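Low filing cabinet (office furniture)

Category: Office furniture | Storage | Cabinets 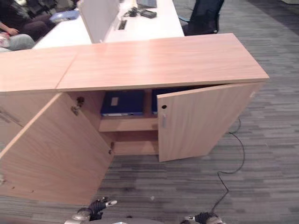 A low two-door office cabinet with a single inner shelf and two upright binders.

A low filing cabinet, also called a low cupboard, sideboard cabinet or binder cabinet, is a piece of office furniture used to keep ring binders, folders and supplies behind closed doors. It differs from a lateral file in having shelves instead of drawers. Most are built close to desk height or a little below it, so that the top can serve as an extra work surface.

Terms

In trade catalogs the height of a cabinet is often given in "binder heights" and not in inches. One binder height is the room needed to stand a letter-size ring binder upright with space to tip it out. A low cabinet is usually two binder heights, with one shelf between the two compartments. Taller units of three to five binder heights are called cupboards or storage towers.

Construction

The body, or carcass, consists of two sides, a floor panel, a back panel and a top. Wood-based cabinets are commonly made from particleboard with a laminate or melamine surface, and light oak, beech, white and gray are frequent finishes. Steel versions are heavier and are preferred where fire rules call for them.

The top may belong to one cabinet only or may run across a row of them. Where separate tops are used, the joint between two cabinets shows as a seam. The front edge is often set slightly forward of the doors, which protects their upper edges from knocks.

The shelf normally rests on pins or screw-in supports. Many makers drill a column of holes on each side so that the shelf can be moved. In the Jalley range, for example, there are 9 positions per side, and a shelf may be taken out completely to make one tall compartment.

Doors and locks

Hinged doors are the usual type. They are hung on concealed cup hinges fixed to the inner face of the door and to the side of the carcass, with screws for adjusting height and gap. Doors that open past a right angle give better access to the shelf but need clear floor in front of the cabinet. Where a walkway is narrow, sliding or roller-shutter doors are chosen.

Handles are mostly slim metal bars mounted upright near the meeting edge. A cylinder lock is commonly placed above the handle on the right door. On many models the left door has no lock of its own and is held by a bolt or by the overlap of the right door — closing them in the wrong order is a common cause of bent lock tongues.

Use

Binders are stored upright with the spine facing out and a label on the spine. Items used often go on the upper shelf, where they can be reached without kneeling. The lower compartment is suited to paper stock, archive boxes or nothing at all in offices that have moved to digital records.

Loads vary by maker. Sadeo cabinets are sold with a shelf rated for 87 pounds. The Flumetero office line includes a version with a total load of 270 pounds, spread evenly over shelf and floor.

Placement

Low cabinets are placed along walls, under windows or back to back between desks. On carpet, leveling feet are adjusted after the cabinet has been loaded, as the pile settles under weight. Uneven feet show first at the doors, which drift open or rub. Power and data cables are run behind the cabinet where possible and kept out of the swing of the doors.

See also: Lateral file; Credenza; Ring binder; Pedestal drawer unit

Munasinghe Office Reference, entry 489 | Last revised May 2018 | Contact | Back to top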